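Skip to content
README
Flesora Desk – two-camera recording kit for small arms
Maintained by Dridinell

Flesora Desk is a kit for recording manipulation work on an ordinary table. It contains one small wrist camera, one fixed camera, a gripper finger set, the mounts, the cables, and the recording program Arnaud. The arm is not included. This README is for people who have bought the kit, and also for people who are still deciding. If you only need the wiring, please go to the section Connecting.

Grosinmont sells the kit and answers questions about delivery and returns. Dridinell answers questions about everything else.

What is in the box

- wrist camera with short cable and screw plate
- fixed camera with clamp and bent bracket
- two black gripper fingers, with spare pads
- sync box with power supply
- calibration board, printed on both sides
- a memory stick with Arnaud and the sample recordings

The clamp of the fixed camera opens wide enough for a normal table. Very thick tables need the long clamp, and this must be ordered separately. Please measure your table before you order, we get many returns for this reason only.

Which arms are supported

The screw plate has two hole patterns. One is for the common small round flange, the other is for arms with a flat square flange. If your arm has another flange, you can print an adapter. The drawing is in the folder "plates" in two file formats. We do not sell the printed adapter at the moment. Grosinmont has asked us for it and maybe it will come later.

Arnaud reads the joint positions from the arm through a small driver. Four drivers are included. For an arm without a driver you can still record both cameras, but the joint columns in the log stay empty. Some customers work like this and are satisfied, for example when they only want to check visibility before they buy an arm.

Connecting

1. Mount the wrist camera on the plate, with the cable leaving toward the elbow of the arm.
2. Close the gripper and look at the live image. Both finger tips should be inside it.
3. Clamp the fixed camera so that the whole working area is inside its image. The side or slightly above are both good.
4. Connect both cameras to the sync box. The ports are marked W and F.
5. Start Arnaud and choose "New station".
6. Place the calibration board flat on the table and follow the instructions on the screen.

Calibration needs about 15 minutes the first time. Later it goes faster, as the program keeps your old values and only checks them. After you move the fixed camera, even a little, you must calibrate again. The wrist camera keeps its calibration as long as you do not open the screws.

Do not mix the two ports. Arnaud will not complain, and you will have a full day of recordings with the names exchanged. A script called swap_views repairs it afterward, but it is slow.

The book station

For the sample recordings we chose books and printed matter on a desk. They are a more difficult object than they look. A book is heavy for its thickness, its pages bend separately from its cover, and a glossy cover sends the room light back into the lens. Thin brochures are the worst case. They slide and lean, and two of them lying together are easily taken for one.

The file holder on the table is a usual office product, black, with mesh at the side. We did not make a special holder with wide slots. A customer who wants to test an arm on office work will have the usual holder and not a special one, and our fingers were made for this situation.

The tablecloth is light green with a white grid. It is useful for a person who checks the recordings, because a moved object is quickly noticed against the lines. Arnaud itself does not use the grid.

Wrist camera first, fixed camera second:

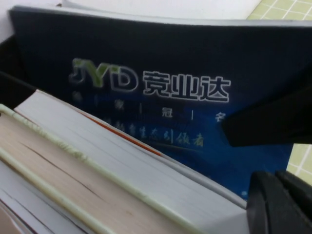
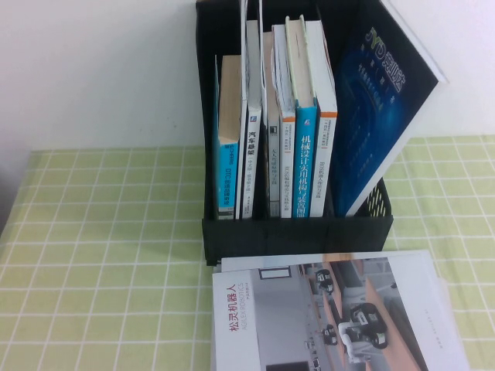
Can I use the kit without an internet connection?

Arnaud works fully offline after installation. It needs the connection only for downloading new drivers, and these can also be copied with a memory stick.

Sample recordings

The memory stick contains 200 short recordings from the book station. Each recording is one folder:

- wrist.mp4, the wrist view
- fixed.mp4, the fixed view
- joints.csv, the joint positions with time
- note.txt, one or two sentences by the operator
- station.json, the calibration values

The notes are written in English by people for whom English is a second language. We corrected the spelling but left the sentences as they were. Text on book spines and covers is not translated in the notes. If the operator could not read a title, the note describes the book by color or by place in the row.

Each recording has one of these marks: done, partly, stopped. "Stopped" means that the operator ended it before the task was complete. We kept the stopped ones on purpose. A customer who wants only the good ones can filter them with one line, and the command is in the file filters.txt. The mark was given by the operator directly after the recording and was checked later by a second person, who looked at both views. When the two did not agree, the mark of the second person was taken.

What the recordings are good for: testing your player and your loading code, seeing how the two views fit together, training new operators, small experiments. What they are not good for: training a large model alone, measuring grip force, reading text from covers. The wrist view is often a little soft when the camera is close to a page or a cover, and small print can be unreadable in it. For the reading of titles the fixed view is usually better, though this depends on where you put the clamp.

Known limits

Glossy covers. Under a ceiling lamp the reflection can hide half of a title. Turn the lamp off or put a white sheet of paper under it. Daylight from the side was best for us.

Tall items. A brochure that leans out of a holder can leave the upper border of the fixed view. If this matters for your task, move the bracket up by one hole.

Finger width. The fingers are thick at the base. Between two books which stand close together they do not enter until there is a gap. Operators learn to tilt the outer book first. The narrow finger set is in preparation and has no date.

Cable. With some arms the wrist cable becomes tight at full rotation. Leave a loop and fix it with the soft strap, not with a plastic tie.

Dark objects. The black fingers in front of a black holder are difficult to separate in the wrist view. We tried fingers in light gray and they became dirty very quickly, so for now the color stays as it is. You can put a strip of colored tape on the outer side of each finger. Keep the pads free.

Program size. Arnaud stores both videos without cutting. On a computer with 8 GB of memory it records well, but the playback of both views together can be uneven. Close the browser.

Care

Clean the lenses with a dry cloth. Paper dust collects on the pads after many hours with old books, and the grip becomes weaker before you can see the dust. We change the pads after 100 hours of work. Spare pads come in the box, and Grosinmont sells more in small bags.

The fixed camera can become warm on long recordings. This is normal.

Using and sharing

The sample recordings can be used for research and for teaching, also inside a company. If you publish images from them, write "Flesora Desk, Dridinell" near the image. Names and logos printed on the books and brochures belong to their owners and have no connection with the kit. Please do not sell the recordings again, alone or together with other data.

The program Arnaud has its own license, in the file LICENSE_ARNAUD. The drawings in "plates" are free for any use.

Changes since the last version

- new driver for flat flange arms
- the stop button now works also when the window is in the background
- station.json has a field for the clamp height
- corrected wrong units in the joint log for one driver (if you recorded before April, please read units.txt)
- the calibration board is now printed on stiffer card

Returns and repair go through Grosinmont. For faults in the sync box please write which lamp is on, W or F or both, and send the file log_last.txt with your message.

Comments (4)

benchtop_k
Does the bracket fit on a shelf board as well? My table has metal around the edge and the clamp slips.

Dridinell support
It fits on a board if the board is straight. For metal edges put a piece of rubber under the clamp. We will add rubber to the box.

oldpaper
Used it for two weeks in our archive. Good with hard covers, weak with soft ones, as written here. I would like the narrow fingers soon. The tape advice helped a lot.

mlab_south
units.txt was missing on my stick. Got it by mail on Monday, thanks.

Subscribe to the Dridinell newsletter for driver updates. You can unsubscribe at any time. We use cookies to remember your language setting. Accept / Settings

Related
Arnaud: writing your own arm driver
Flesora Desk: long clamp, drawing and order form
Calibration board: how to print a replacement
Flesora Shelf: early notes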